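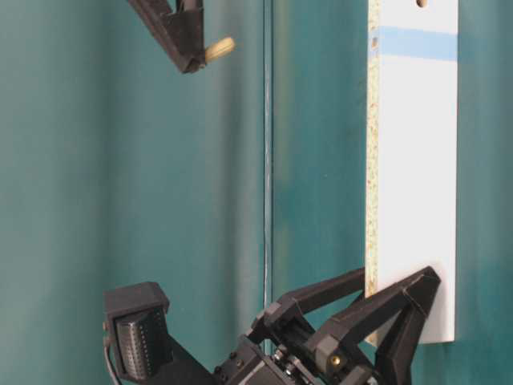
**Trernisura - "Gedberg": qual das edições comprar?**

**violeta_desafinada** escreveu:

Boa noite a todos! Ando há semanas para abrir este tópico e hoje, com uma chávena de chá e o gato a dormir em cima das capas (péssimo hábito, já sei), lá ganhei coragem. Descobri os Trernisura tarde, por causa de uma amiga que me passou uma cassete gravada em casa, e fiquei completamente rendida ao "Gedberg". Aquela abertura em que a Enikő Borbély segura uma única nota na viola enquanto o harmónio vai entrando por baixo, devagarinho, quase sem se dar por ele... já a ouvi tantas vezes que a minha filha a trauteia no banho.

O problema é que há duas edições e eu só tenho dinheiro para uma. Existe a primeira, em cassete, e existe o vinil que saiu pela Antal em julho, remisturado e com uma faixa a mais. Alguém tem as duas? Nota-se assim tanta diferença? Compro quase tudo em vinil, mas tenho um leitor de cassetes decente que era do meu pai, por isso formato não é obstáculo.

Obrigada desde já, e desculpem o testamento.

---

**harmonio_de_bolso** escreveu:

Bem-vinda ao clube, violeta! Tenho as duas e, se me permites, vou defender a cassete com unhas e dentes. A tiragem foi de 500 exemplares e ainda aparecem algumas em segunda mão, por isso não desesperes.

A mistura original tem ar. Ouve-se o banco a ranger na segunda faixa, ouve-se alguém a respirar antes do arco tocar na corda, e o harmónio está tão perto que parece que temos os pedais debaixo dos nossos próprios pés. No vinil limparam muita coisa. Ficou bonito, não digo que não, mas perdeu aquela sensação de sala pequena que para mim é metade do disco.

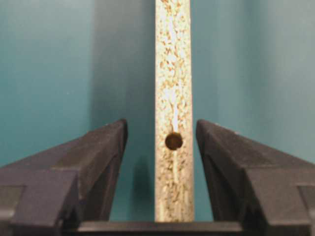

*Aglomerado visto de topo.*

Se um dia apanhares a faixa três em auscultadores, de madrugada, na versão da cassete, depois vem cá contar. A minha mulher diz que fiquei esquisito durante uma semana inteira.

---

**RuiDoEco** escreveu:

Ora bem, lá vem o harmonio com o banco a ranger! Gosto muito de ti, amigo, mas temos esta conversa desde que o vinil saiu e continuo a achar que estás a confundir saudade com som.

A cassete tem um problema sério no lado B: os graves do sintetizador comem a viola toda. Na "Carta de Uto", que é talvez a melhor composição que eles têm, há uma segunda voz de viola a meio que eu simplesmente não sabia que existia até ouvir a remistura. Anos a ouvir aquilo e não sabia! Quando a agulha lá chegou, tive de me sentar. Não é limpeza pela limpeza, é deixar ouvir o que ela tocou.

E depois há a faixa extra, que tem 13 minutos e é um disco dentro do disco. Só por isso já valia o dinheiro. Violeta, vai para o vinil sem medo.

---

**harmonio_de_bolso** escreveu:

> os graves do sintetizador comem a viola toda

Comem no teu leitor, Rui, que tem os azimutes desalinhados desde o tempo em que ainda gravávamos programas de rádio. Já te ofereci ajuda para isso e a oferta mantém-se, com almoço incluído.

Dito isto, concedo-te a segunda voz da "Carta de Uto". Fui ouvir outra vez ontem, de propósito, e na cassete está lá, mas é preciso saber onde procurar. Quanto à faixa extra, acho-a demasiado comprida. Os primeiros minutos são lindos e depois aquilo instala-se numa repetição que ao vivo deve ser hipnótica e em casa me põe a pensar na lista das compras.

---

**margarida.fita** escreveu:

Olá, olá! Costumo só ler, mas neste tópico tenho mesmo de me meter, porque os vi tocar o "Gedberg" de uma ponta à outra e ainda hoje falo disso a quem me atura.

Éramos poucos na sala, cadeiras desencontradas, um frio que só visto, e a Enikő tocou a primeira peça toda de costas para nós, virada para o colega do harmónio, como se estivessem a conversar os dois na cozinha. A peça longa foi a última. Concordo com o harmonio que em disco pede paciência, mas ali passou num instante e no fim ficámos todos calados um bom bocado antes de alguém se lembrar de bater palmas.

Ao que ela contou depois, junto à banca dos discos, a remistura foi ideia dela. Queria que se ouvissem melhor as segundas vozes, que escreveu já com a gravação a meio. Por isso, Rui, ponto para ti. Mas também disse que tem carinho pela cassete "com os rangidos todos", portanto fiquem os dois amigos.
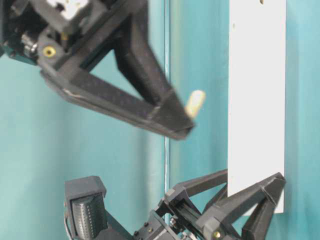

*Azul-esverdeado ao fundo, preto em primeiro plano.*

Ah, e quem comprar o vinil que confira o encarte! O meu vinha sem ele. Escrevi à Antal e mandaram-me outro pelo correio com um bilhetinho muito simpático escrito à mão.

---

**RuiDoEco** escreveu:

Margarida, que inveja! Estive quase para ir a esse concerto e fiquei em casa com gripe. E aceito o ponto, que nestes debates não se recusam pontos.

Harmonio, aceito também o almoço. O leitor levo-o debaixo do braço, mas aviso já que os azimutes estão ótimos.

---

**pedal_partido** escreveu:

Discordo de toda a gente, só para animar: para quem está a começar, o melhor deles é o disco anterior, mais curto e mais tosco, quase só viola e fita a correr ao contrário. O "Gedberg", em qualquer das misturas, sempre me pareceu bem-comportado de mais. Bonito, sim senhor, mas falta-lhe perigo.

---

**violeta_desafinada** escreveu:

Que respostas tão boas, nem sei por onde começar! Li tudo duas vezes e a segunda foi em voz alta, para a minha amiga, ao telefone.

Decidi-me pelo vinil, muito por causa da segunda voz da "Carta de Uto" (fui à minha cópia caseira e não a encontro de maneira nenhuma, ó Rui, estou como tu). Mas fico de olho numa cassete em bom estado. Harmonio, se vires alguma a menos do que pedem por aí, avisa-me por mensagem, por favor.

Pedal_partido, e esse disco anterior, onde é que se arranja? Procurei e só dei com um anúncio antigo, sem preço.

---

**pedal_partido** escreveu:

Tenho 2 cópias, uma delas com a caixa rachada mas a fita impecável. Manda-me a morada por mensagem privada e pagas só os portes.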